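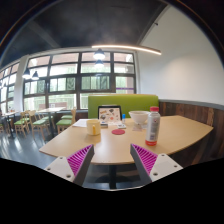

June, after lunch. Second set of ribbed fingers is on the gripper. I printed them in magenta at the shared shop, six hours for the pair, and screwed them to the white plates last night. The left one still sits a hair proud of the plate. I used a plastic bottle with a red cap as the test piece, at a table with a green bench behind it.
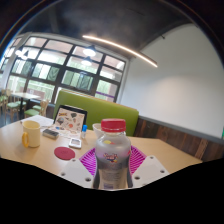 Juwita Ginting thinks the ribs are too stiff near the base and that I should print them slower. Maybe — the last spool cost me 300 and I have about 200 grams left. I went back to the bottle and kept the grip below the cap. 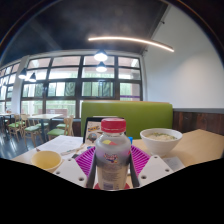 Why not put a spring on the trigger, came the question from the next bench at the shop. I have one in the Fleselon drawer and will try it before I reprint anything.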